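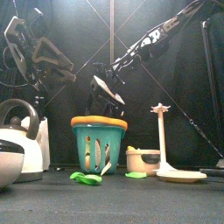

Most arguments about demonstration data are arguments about how much. I think the more useful argument is about what is left on the table when an episode is recorded, and who decides.

The usual practice is well known. An operator drives a pair of arms through a task, the joint positions and camera streams are logged, and the episode goes into a set with several thousand others. The set is described by its size. A lab that reports 4000 episodes is taken more seriously than a lab that reports half that, and the question of what was on the table in those episodes is left for an appendix, if there is one.

The two sites I know best, Kevville and Ponville, started from opposite positions on this. Kevville recorded on a bare surface. One basket, one lid, one item to put in or take out, same starting marks every time. Ponville recorded on a table with kitchen things all over it: a basket with something already in it, a pot, a kettle, a cloth dropped where it fell. The Kevville episodes were shorter, had fewer failed grasps and were much easier to label. For the first months everyone, including me, preferred them.

We then trained the same model on each set, with the same number of episodes, and ran both on a table neither site had used. The Ponville model finished the lid task in 54 percent of trials. The Kevville model did worse by a wide margin, and the way it did worse was informative. It reached correctly when the basket was alone. Put a pot next to the basket and the approach angle drifted. Put a cloth in front and the gripper sometimes went for the cloth. It had never been given any reason to tell the object that mattered from the objects that did not.

The standard reply is that clutter can be added afterward. You paste objects into the background, shift colors, swap textures. I have used these methods and will go on using them. They change what the camera sees. They do not change what the operator did. A person working next to a kettle with a tall handle brings the arm in differently from a person working on an empty table, and that difference is in the joint log. If the obstacle was painted in later, the recorded motion passes straight through the place where it would have been. The model learns to ignore the obstacle, and on a real table that ends with the kettle on the floor.

There is a better objection, and Antonina Lysenko has made it to me more than once. Clutter that is not controlled cannot be reported. If the operator scatters whatever is in the box, you get variation, but you do not know along which axis, and when the model fails you have nothing to compare against. She ran the Holtel sessions, where every layout was written down before recording and the written layouts could be sorted and counted later. I accept most of this. My disagreement is over cost. Writing the layout took her operators 6 minutes per reset. At that price people reset less often, and a session becomes a long run of episodes on one arrangement. The records are excellent and the data is narrow.

What I would do is cheaper and less tidy. Change the layout every few episodes, without a plan. Take one overhead still before each change and attach it to the episodes that follow. Let the operator leave things where they end up, including a lid that is not seated squarely or a spatula leaning on something. Sort the stills later, when you know which failures you care about. The Stelmakh logging tool already accepts a still per block, and most people who use it leave the field blank.

I would also stop deleting the poor episodes at the door. Both sites threw out any run with a second attempt at the grasp. In the cluttered set those second attempts are the only place where the model can see a recovery, and we had been removing them to keep the average duration down. Mark them, keep them, and let whoever trains on the set choose.

None of this produces a larger number for the first page of a report. A session with frequent resets yields fewer episodes per hour, and a funder who pays by the episode will notice. I would ask that funder to require layouts per hour in the same table, in the column next to episodes. We have begun doing so at Ponville, and the October figures will go out in that form.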